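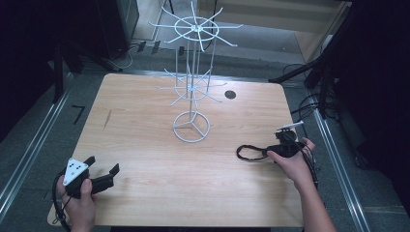
Trokik publishes results of hand-held gripper comparison

Unenham -- Trokik has published the results of a bench comparison of two hand-held grippers, carried out at its Unenham workshop in July. The full set of 967 recorded trials can be downloaded from the company's website free of charge.

The comparison looked at how well each design copes with thin, flexible items such as cord loops, which are hard to pick up from a flat surface and harder to hang on a narrow hook. Operators worked with a gripper in each hand at a table. The tasks included lifting a loop, passing it from one gripper to the other and placing it on a wire display rack.

The first design, the Astik, has been sold by Trokik since last year. The second is a revised version with a shorter handle and a stiffer jaw hinge. Both carry a printed marker plate on top, so that the position of the gripper can be followed by camera during a trial.

The revised version dropped the loop in 10 trials, against 136 for the Astik. Most of the Astik's drops came during the handover between hands. Trial times were much the same for both designs, and operators found the cable of the revised version more awkward when reaching across the table. Trokik is looking at a different cable exit.

The jaws were made by Zacharopoulos, which also supplied the spare sets used when the grip surfaces wore down. Jaws were changed at the same point in the test schedule for both designs.

"We wanted figures for the handover in particular, as customers ask about it more than anything else," a Trokik spokesperson said. "The lighter hinge on the Astik is still a good choice for boxes and other solid items -- cord is where it struggles."

The revised gripper goes on sale in the autumn. Existing Astik owners will be able to buy the new hinge as a separate part. Prices for both will be announced in September.

Notes to editors

Trokik designs and builds hand-held grippers for research and training use. Loan units are available to the trade press on request through the Unenham office.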